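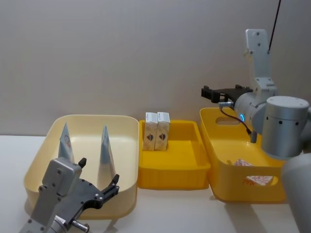

A month of sorting things into bins

So I spent most of last month teaching two robot arms to put small packages where they belong, and I have opinions now! A few of you wrote in asking how the Idard sorting project was going, so I'm giving it the whole item this time.

The short version is that we teach by remote control. I sit at a desk with a pair of smaller arms, one for each hand, and whatever I do with those, the big arms at the table do too. Every run gets saved from start to finish, and later the software goes through the whole pile and tries to work out what I was up to. My goal was 1,000 good runs before the end of the month. We closed at 1,015, which made me happier than it should have (I bought myself a very large sandwich).

The first 40 were awful. I was driving the arms the way I'd use my own hands, quick little grabs with a correction at the end, and all those corrections went straight into the recordings. The model we trained on that early batch learned to dither. It would come down over a carton, stop, back up a bit, think about its life, and come down again — exactly like me on day one. We threw that whole batch out and started over.
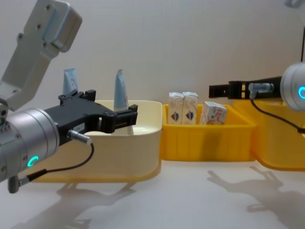 What helped most was slowing down before the grab and then committing to it. I also quit moving both arms at once unless the job called for it. One arm works, the other one waits with its fingers open, and then they trade. It feels silly when you're the one driving, but the runs come out much cleaner and they're easier to label afterward.

Tubes are my least favorite thing in the world right now. Squeeze one too hard and it bends, too soft and it slides right out, and you can't feel any of that through the controls, so you're going by eye. Little cartons are a dream by comparison. Pick one up by the flat sides, set it down square, done. I mixed the easy items in with the hard ones on purpose so I wouldn't end up with a whole afternoon of cranky tube runs — you can really tell from a recording when the driver is tired.

Next up is moving the bins around between runs. The Brornside folks tried it on their own setup and said a shift of even an inch or two confused their model for a week, so I'm expecting some ugly numbers. After that I want to try the Pinto controllers, which are lighter on the wrists. Mine could use the break. If you've driven with them, write back and tell me how the grip trigger feels after a long session.

I'll have results from the bin shuffle in the December issue.

40 shares | Leave a comment

More from this newsletter
Picking a gripper for small boxes
Our visit to the Itier workshop
Labeling runs without losing your mind
Reader mail: one arm or two?

Contact | Unsubscribe | Back to top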